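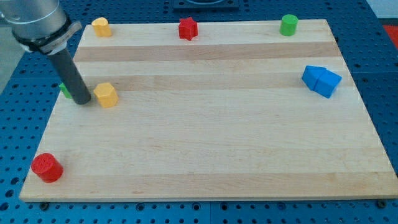

22 de octubre de 2026

Hoy tocó masa madre, tercer intento. Aurelia me pasó un trozo de la suya en un tarro de mermelada, con instrucciones escritas en un sobre (¡y qué letra, madre mía!), y llevo toda la semana dándole de comer como si fuera un gato. Esta mañana por fin había doblado el tamaño y me puse a bailar en pijama.

Eché 900 gramos de harina, que ya sé que es una barbaridad para una sola persona, pero quería llevarle una hogaza a Vaida y otra a mi madre. La sal casi se me olvida, como siempre. Luego cuatro pliegues, con la radio puesta, y a esperar. La primera salió con la corteza preciosa y la miga un poco apretada; la segunda se me pegó al cesto y acabó con forma de zapatilla. ¡Pero sabe bien!

Me apetece una tabla buena para cortar el pan, de madera clara, de esas hechas a tiras. En Clasby tenían una por 100 euros y me dio la risa. Esperaré a noviembre, a ver si la rebajan.

Mañana le escribo a Aurelia para contarle lo de la zapatilla. Y tengo que comprar más harina, que queda un dedo en el bote.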